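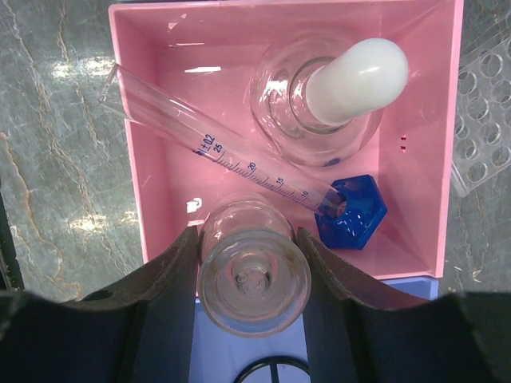 The kit that clears the bench

Glassware is a rotten thing to ask a robot to pick up. It's slippery, it's see-through, it rolls, and if you squeeze a little too hard you're sweeping the floor. So when Kolermont offered me six weeks with the Gadus, its benchtop arm for small teaching and testing labs, I skipped the demo routines and went straight to the washing-up end of the job: small glass bottles, conical flasks, measuring cylinders, the odd rubber bulb, all sharing a coloured plastic tray.

I've been reviewing gear like this for a long while, and I'll say it early: I had a wonderful time.

The Gadus comes as an arm, a two-finger gripper, a wrist camera and a control box about the size of a toaster. It arrives in two cartons and I had it moving before lunch, which included a long pause while I looked for a hex key that was taped inside the lid the whole time. The base clamps to the edge of a counter. You plug the box into an ordinary outlet, join it to your network and open the software, called Barden, in a browser.

Barden is where most of the fun lives. You teach the arm by holding it and moving it through a job yourself. Do that a few times, with the pieces in different spots, and it starts having a go on its own. The manual suggests nine run-throughs for each new object. I found a squat little bottle needed fewer than that, while a measuring cylinder lying on its side needed quite a few more, mostly because I kept changing my mind about where the arm should hold it. (Near the foot, if you're wondering. The weight sits better and the cylinder doesn't swing.)

The wrist camera looks straight down past the fingers, so the arm sees its target from much the same spot all the way in. That matters with clear glass. From across a room, a clear bottle on a shiny counter is mostly glare, and the older arm I tested last year would reach for reflections like a kitten after a torch beam. The Gadus was fooled far less often. Coloured trays helped a great deal, too. Against pink plastic the rim of a bottle shows up nicely, and I ended up retiring my white trays altogether.

I kept a tally, because I'm that sort of person. Over the six weeks the arm made 1000 attempts at picking up a single piece and setting it down in the right place. It managed 896 of them. Most of the misses were harmless: the fingers closed on air, the arm backed off, and it tried again. I broke four pieces in total, and one of those was my elbow.

Which pieces gave it trouble? Flasks, mainly. The neck is an easy grab when a flask is standing up, but put a rubber bulb in the mouth and the arm has to decide what it's holding. Early on it would sometimes take the bulb and leave the flask behind. I taught it to come in lower on the neck and things got better quickly. Test tube racks it handled well as long as they were empty. Full ones I moved by hand, and I'd do the same again.

I took my notes to Maëlys Bouvier, who runs the prep room at Mofokeng College and has had a Gadus on her counter since July. She uses hers in the late afternoon, after the last class has gone, to sort what comes back in the trays.

"I thought I'd be babysitting it," she told me. "For the first two weeks I was! Now I set it going and do my stock orders at the other end of the room. It's slower than me. I don't mind, because I'm not standing there doing it."

Her one big complaint is mine as well. The fingers wear. The grippy surface goes scuffed and a bit shiny with use, and once it does, wet glass starts to slide. Kolermont sells replacement pads at $145 a set, and that's too much for something you'll want to swap regularly. A cheaper pack for schools would make me much happier.

Other grumbles are smaller. The cable from the wrist is a touch short and catches if you mount the arm in a corner. Barden's save button sits right beside the button that clears your training, and yes, I found out the hard way. The sound it makes when a job is finished is cheerful the first time and maddening by the fiftieth, though you can switch it off under Settings, then Alerts.

Speed is the other thing to be realistic about. A tray that would take me a couple of minutes takes the Gadus closer to fifteen. If you've got a mountain of glass and one hour, use your hands. If the trays can sit overnight, let the arm plod through them.

I still catch myself stopping to watch it. There's a moment just before the fingers close where it slows right down over the bottle and lines itself up, and I hold my breath every single time. My review unit goes back to Kolermont next month, and I've already asked whether they're in any hurry.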